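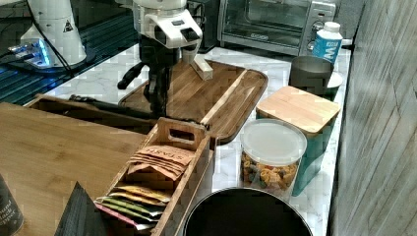 Farnon買収案件データセットは、企業向けソフトウェア分野の買収発表を案件単位で整理した表形式のデータです。買い手がプライベートエクイティの案件と事業会社の案件を同じ項目で比較できるようにしてあります。表の作りは単純で、まな板の上に小さな木のブロックが一つ載っているように、一つの行には一つの案件だけを載せます。一度の発表で複数の会社が買収された場合は、会社ごとに行を分け、announcement_idで結び付けます。

バージョンと更新日
現行版の更新日は2023年2月28日です。次の更新は11月を予定しています。

収録内容
収録件数は153件、項目数は13です。対象はマーケティング自動化、顧客管理、会計、人事の各ソフトウェアを主力とする会社の買収に限ります。少数株主としての出資、合弁会社の設立、特許のみの譲渡は含みません。

ファイル構成
deals.csv 案件の本体
sources.csv 出典の一覧。deal_idで本体と対応
rates.csv 換算に使った為替レート
CHANGES.txt 変更履歴

主な項目
deal_id 案件の識別子。版が変わっても再利用しない
announcement_id 発表の識別子
buyer_type 買い手の区分。fund、corporate、mixedのいずれか
target_segment 対象会社の主力分野
price_local 発表時の通貨による買収総額
price_usd 米ドル換算額。発表日の終値で換算
price_per_share 一株当たりの対価。非上場会社では空欄
status 発表済み、完了、中止のいずれか

金額の扱い
総額が公表されていない案件は空欄とし、推定値は入れていません。報道だけで伝えられた金額も採用しません。負債の引き受けを含む総額と含まない総額の両方が発表されている場合は、含まない方をprice_localに入れ、もう一方は備考に書きます。条件付きの後払い分は総額に加えていません。

収集方法
案件の一次候補はCinareckの配信記事から抽出し、買い手または対象会社の発表文と照合しました。照合はGediminas Mägiが担当しています。発表文が見つからない案件は、公表から60日を過ぎた時点で候補から外します。社名の表記は発表文に従い、Hafþórssonのようにアクセント記号や特殊文字を含むものもそのまま残しました。文字コードはUTF-8です。表計算ソフトで直接開くと文字化けすることがあるので、読み込み時に文字コードを指定してください。

既知の問題
英語以外で発表された案件が少なく、北米の会社に偏っています。
Corkell関連の5件は、親会社の再編によりbuyer_typeの判定が版によって異なります。現行版ではすべてmixedとしました。
statusは更新日時点のもので、その後の完了や中止は次の版まで反映されません。

想定する用途
買い手の種類と価格の関係の集計、発表から完了までの日数の比較、授業用の教材などを想定しています。個別の会社の評価額を算定する目的には向きません。空欄の多い項目を平均値で埋めると、大型案件に引きずられた結果になります。

訂正の連絡
誤りを見つけた場合は、deal_idと該当する項目名、根拠となる発表文の所在を添えて課題欄に登録してください。確認が済んだ訂正はCHANGES.txtに記録し、次の版で反映します。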